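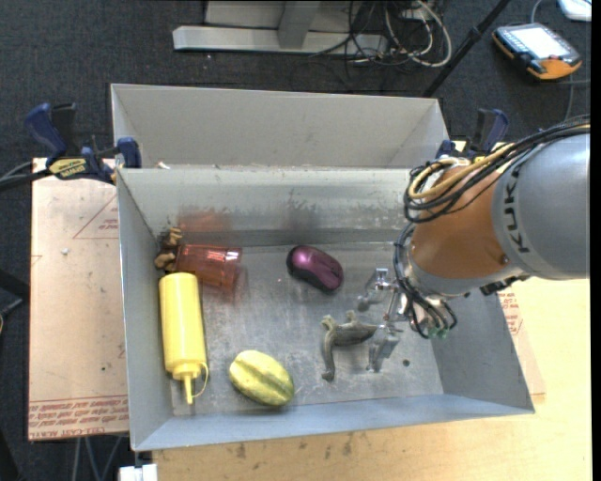
After two sessions of sorting mixed goods, Aldana Mansilla wrote that she had expected to be bored by lunchtime and had instead argued with her partner for ten minutes over whether a toy belongs with household items or with leisure. Disagreements of that kind are the subject of the Ollport Sorting Study, which is now inviting applications from participants.

The study examines how people group everyday objects that have been placed together in one container. Typical items include squeeze bottles, plastic cups, computer mice, toy animals and fruit. Participants work in pairs at a table, take the contents of one bin, agree on categories and record their decisions on the sheet provided. There are no correct answers and no previous experience is required.

We are seeking 124 adults for sessions beginning in July 2026 at the Villalba Building, Flevine Road, Ollport.

Applicants should:
be aged 18 or over
be able to read and write in English
be available for two sessions of ninety minutes each, held one week apart
be comfortable handling small objects while seated or standing

Persons who took part in the January pilot are not eligible. Applicants may apply with a partner or be paired by the study office. Height-adjustable tables can be arranged if requested at the time of application.

Each participant will receive 77 pounds on completion of the second session. Travel within Ollport is not reimbursed. Participants may withdraw at any point, and those who complete the first session only will receive half of the stated amount.

Application forms may be collected from Room 613 or requested by post from the Ollport Sorting Study, Villalba Building. Completed forms should be marked for the attention of Bernadette Benavides and should quote reference 619. Questions concerning consent or the storage of personal information should be addressed to Jayson Aquino at the same address.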